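Sunday, glue notebook, entry for the Stodar batch

Started at nine. The hide glue from Breller was soaked overnight in cold water and it swelled well, no hard grains at the bottom of the jar. I warmed it slowly and kept it under 60 degrees. Yen-ting Tsang says I am too careful with this, but last June I cooked one pot too hot and the joints opened by themselves.

Made 4 test joints in maple, 2 with fresh glue and 2 with the old glue from the fridge. Clamped all of them lightly.
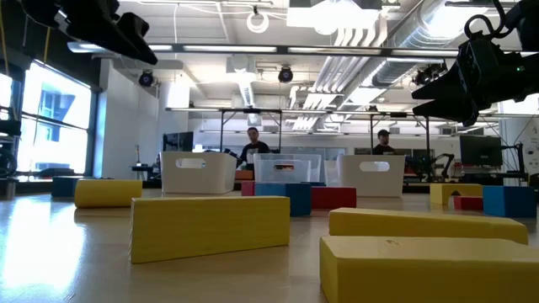 The old glue smells stronger and its colour is darker. It also runs off the brush quicker — maybe too much water, maybe it is only tired. I wrote 127 g on the lid, so I can check if it loses weight by next time.

Li-hua Tu asked if we can add a little salt for longer open time. I would like to try this, but in a separate jar, please.
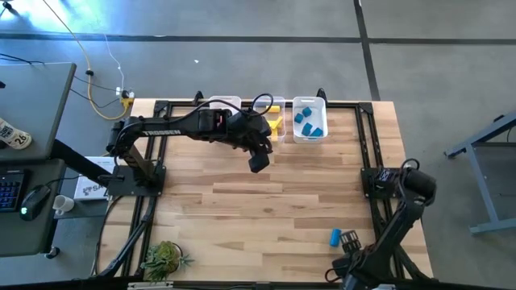 Butcher-block table, light wood in staggered strips.

Joints stay in clamps until tomorrow. Please do not move them. To buy: brush, 3 jars with good lids.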